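Rapport de projet : organisation d'un poste de tri par couleur
Module « Aménagement des postes de travail », deuxième année
Ilgın Duman et Tane Ruddock
Encadrante : Müzeyyen Tekin
Remis le 3 août 2022

1. Contexte

L'atelier pédagogique de Nistham reçoit des groupes scolaires pour des exercices de tri. Jusqu'en juin, chaque table était installée selon les habitudes de la personne qui ouvrait la salle, et les résultats d'un groupe à l'autre se comparaient mal. Bülent Altıntaş, responsable de l'atelier, nous a demandé de proposer une disposition unique, facile à remonter et peu coûteuse. Le budget accordé était de 200 euros pour l'ensemble des tables ; nous en avons dépensé 164.

2. Matériel retenu

Nous avons d'abord dressé la liste de ce qui se trouvait déjà dans les placards. Les boîtes en carton ont été écartées, car leurs bords hauts cachent le contenu. Notre choix s'est porté sur des bols ronds peu profonds, à intérieur blanc et bord coloré : un rouge, un bleu. Le fond blanc permet de repérer une pièce mal rangée sans se pencher, et la couleur du bord remplace l'étiquette.

Le plateau de départ est un bac rectangulaire en métal, aux coins arrondis. Il est garni d'un tapis gris foncé. Sans tapis, les reflets du métal nous gênaient et les cubes glissaient vers les parois quand on déplaçait le bac.

3. Disposition sur la table

Les deux bols sont placés à gauche, le rouge en haut et le bleu en dessous, presque au contact. Le bac est posé à leur droite, grand côté dans le sens de la profondeur. Des morceaux de ruban adhésif translucide sont collés sur la table au niveau des bols. Kaan Akgül avait suggéré de tracer les contours au feutre, mais la table en bois clair sert aussi à d'autres cours.
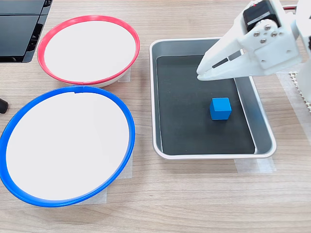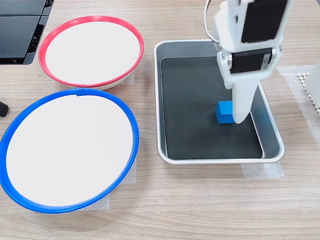
Les deux bols et le bac garni de son tapis ; sur la deuxième photo, un cube bleu est dans le bac.

4. Déroulement d'un exercice

Les cubes sont déposés dans le bac, puis transférés un par un dans le bol de leur couleur. Une pièce tombée sur la table est remise dans le bac et compte comme une erreur. L'exercice se termine quand le bac est vide. Nous avons suivi 4 groupes avec cette consigne.

5. Observations

Le sens du tri a été compris sans explication longue. La principale difficulté vient de la proximité des bols : certains élèves hésitaient au-dessus de la zone où les deux bords se rejoignent. Nous avons essayé de les écarter, mais le bol bleu arrivait alors trop près du bord de la table.

Le ruban adhésif tient bien, mais il se décolle mal lorsqu'il est resté en place plusieurs semaines. Nous conseillons de le changer à la fin de chaque période.

6. Suites possibles

Un bol plus petit pour le bleu réglerait sans doute le problème d'espace. Le catalogue Gezer en propose, mais nous n'avons pas pu en commander avant la fin du module. Mme Tekin souhaite que la disposition soit reprise à l'atelier de Fallulville l'an prochain, avec une fiche de montage d'une page que nous joignons en annexe.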